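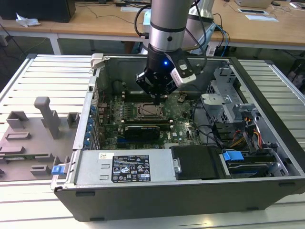
Refurbished Desktops in School Computer Rooms: Power Use and Service Life
Project report, Group 2
Idris Kemeys, Raluca Onu, Matěj Koubek

1. Background
Clallon School replaces its desktop computers on a fixed cycle, whatever their condition. The project asked whether a longer cycle would be acceptable to teachers and what it would do to the electricity bill. The study covered 31 machines in the two ground-floor rooms and ran until the end of November.

2. Method
Plug-in meters were fitted at the wall and read at 8.30 each morning. Idle, login and video playback loads were recorded separately. Monitors were left out – they are on a different circuit in the Brullow room.
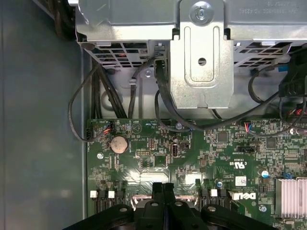 Figure 2. Dell motherboard and drive cage, chassis open.

3. Results
Idle consumption varied more between rooms than between machines of different age. The largest single saving came from the sleep settings, which had been switched off on 17 of the machines. Replacing hard disks with solid state drives shortened login time by up to 43 seconds but had little effect on the meter readings.

4. Discussion
Teachers judged a computer by its login time and seldom mentioned anything else. Extending the cycle therefore depends mainly on storage.

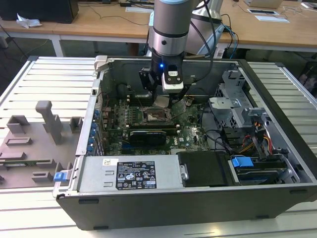 Remo Messina, commenting on the draft, wrote that the electricity figures should be set against the cost of spare parts, as power supplies for the older models are getting hard to find and a longer cycle would need a stock of them. We had no prices for these and have left the point to further work.

5. Limitations
The meters were not calibrated against each other. Holiday periods were excluded.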